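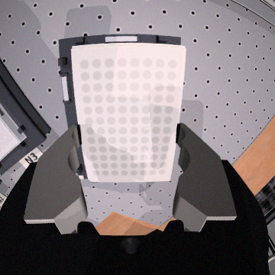 3. Where the days went

3.1 What I mean by a delay

Before I get to the clinics I should say what I was measuring, because I changed my mind about it partway through and the change matters for everything in Section 4. When I started I wanted one number for each whooping cough report in Undari County: days from the first clinic visit to the moment the health department opened a file. Simple enough! The trouble is that a single number lumps together a parent waiting on a lab, a lab waiting on a courier, and a fax sitting in a tray. Those are different problems and they get fixed (when they get fixed) by different people.

So I split the wait into stretches. The first runs from the visit to the swab leaving the building. The second is the lab's, from arrival to a signed result. The third is the one I ended up caring about most, from the signed result to somebody at the county reading it. Oisín Mulcahy, who coded half of the files with me, called this last one "the hallway," and the name stuck to the point that it's in our spreadsheet and I'd have to rename a lot of columns to get rid of it. I'll use it here too.

3.2 The files

We worked from nearly 300 pertussis reports held by the county, sent in by 28 clinics. I left out any report where the clinic visit had no date at all, and I left out repeat reports for the same patient unless the second one came from a different clinic. That second rule cost us an afternoon of arguing. Danai Dimitriou felt that a duplicate is itself a sign of a slow system, since a nurse who hears nothing back will often send the form again, and I think she's right, but a duplicate has its own clock and I couldn't find a fair way to fold it into the first one. The duplicates are kept in a separate sheet and I come back to them in 3.5.

Dates were the messy part. Some forms carry a received stamp, some have the fax header, and a few have both and they disagree. Where they disagreed I took the fax header, on the grounds that a machine puts it there whether or not the office is short staffed. Where there was only a handwritten date I took it as written. Oisín and I coded the same batch of 40 files separately at the start, compared notes, and rewrote the coding sheet before touching the rest. Most of our disagreements were over what counts as "read." I had been using the date a case number was assigned. He had been using the first initials in the margin, which is earlier, and on reflection his way is closer to the thing we wanted to know. We went with initials.

3.3 The lab stretch

I expected the lab to be the slow part. So did pretty much everyone I talked to at the clinics, and one front desk manager told me so before I had my coat off. Most of the swabs in our files went to Gunawardena, the regional lab, which runs respiratory samples in batches on 96-well plates of the ordinary sort in Figure 1. Batching is where the suspicion comes from. If you run samples by the plate, the thinking goes, then somebody's swab is sitting around while the plate fills up.

Nilmini Kumarasinghe, who supervises the bench there, was patient with me about this. Her staff don't wait for a full plate. They run what they have at a set time and leave the remaining wells unused, and she showed me the run log so I could check it against our own dates. The log and our dates lined up well. There was a slower patch in September, when the lab was short a technician and whooping cough samples were sharing bench time with a stomach bug going through the nursing homes, and you can see it in the county files if you go looking. Outside of that patch the lab stretch was the steadiest of the three, and the one with the fewest missing dates.

I don't want to oversell this. It's one lab, and the clinics near the county line send to a different one whose logs I never saw. For those files I had only the date printed on the result, and I've flagged them in the appendix.

3.4 The hallway

A signed result goes out two ways. One copy goes to the clinic through Tirlow, the records system most of them use, and one goes to the county. On paper the county copy is automatic. In practice it's automatic for the clinics that had finished setting up Tirlow, and for the others it depends on a person remembering to press send, or on a fax.

The fax deserves its own paragraph. The county has 2 machines that take disease reports, and they're on different floors. The upstairs one is next to the nurses. The downstairs one belongs, more or less, to environmental health, and its number is the one printed on the old reporting form. Clinics still had stacks of the old form. A report sent to the downstairs machine got carried up when somebody noticed it, and you can guess how that looks in the data – the long waits bunch up around those sheets, and they bunch up more over holidays. Deepak Rajput, the nurse who handles most of the pertussis follow-up, had been walking down to check the tray himself at the end of the day. He'd never written this down anywhere and it isn't in the office procedures. When he was on leave the hallway got longer.

I asked him how he'd want it fixed and he said he'd like the old form to go in the trash. The department mailed out a new one on Aug 22, 2019, with the upstairs number in large type. Our files stop before that date, so I can't say what it did.

3.5 Duplicates and a few loose ends

Back to the separate sheet. Most duplicates came from clinics that used the old form, which fits Danai's idea that people resend when they hear nothing. But some came from clinics with Tirlow fully working, where the system sent a copy and a careful nurse sent another. I can't tell those two kinds apart from the paper alone, and I didn't call every clinic to ask.

Harish Gowda ran the same coding sheet on reports from neighboring Fovora County as a check. Fovora has a single fax number and a clerk who logs each sheet as it arrives. His dates were far cleaner than mine (I was jealous), and the hallway there was shorter, though Fovora also gets fewer reports, and I'd be careful about reading too much into the gap. His notes on the coding are in Appendix B, along with the places where he thinks our rule about initials breaks down.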